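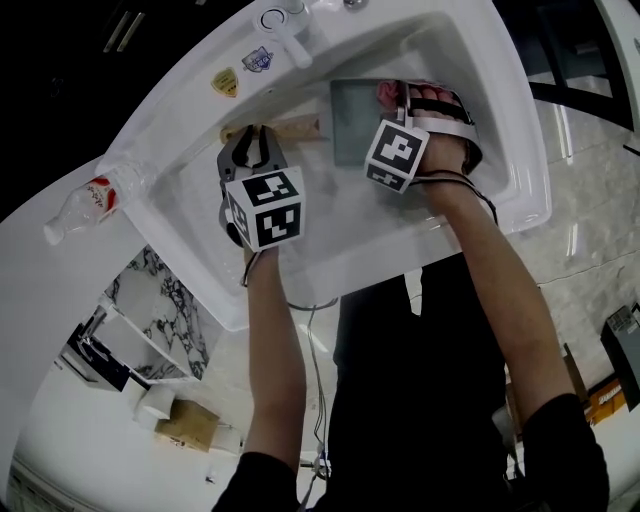
What is marker dropout?
A tracking fault in which the camera loses sight of the printed cube on a hand-held gripper, so the software has to guess where the gripper is or stops reporting a position at all.

Marker dropout, also marker loss, cube loss (Ernimley usage)
A fault in robot training and hand tracking systems that use fiducial markers, the black-and-white square patterns printed on a cube. Related to drift and pose flip, often confused with both.

Causes
Most common cause is blocking: a forearm, a tool or the edge of a basin gets between camera and cube. Glare is next. Glossy white surfaces such as sinks and tubs throw back light and can wash out the pattern. Also motion blur, a cube tilted so far that only a sliver of one face shows, dirt or water spots on the print. Loose cube mounts give a similar log but are a different fault, see Mount slip.

Effects
Short dropouts are filled in by the software, usually without a warning. Long ones leave a gap. The worse case is pose flip, where the cube comes back with the wrong orientation and the recorded gripper appears to jump or turn over. If such a recording is used for training, the arm can copy the jump. With a hard basin close by, that means a collision.

The Ullholm fault
Best known case. In October the Yupanqui set, 2,249 recordings of household tasks, was replayed on a Dravari arm at Ullholm. The arm struck the rim of a wash basin on 3 seperate runs and bent one jaw. No injuries. The log showed pose flips in the source recordings, all of them passed by the automatic check, which only looked for gaps and not for jumps. The set was pulled the same Thursday. Reissued later with flipped stretches cut out.

Prevention
Cubes with a different pattern on each face. Matte print, diffuse light over wet areas. A speed limit in the checking software, so that any move faster then a human wrist gets flagged. Second camera where space allows. Cables tied back from the cube.
On the arm side, a force stop near hard surfaces. Ullholm now requires one for all replay work at basins.

See also
Drift; Force stop; Mount slip; Pose flip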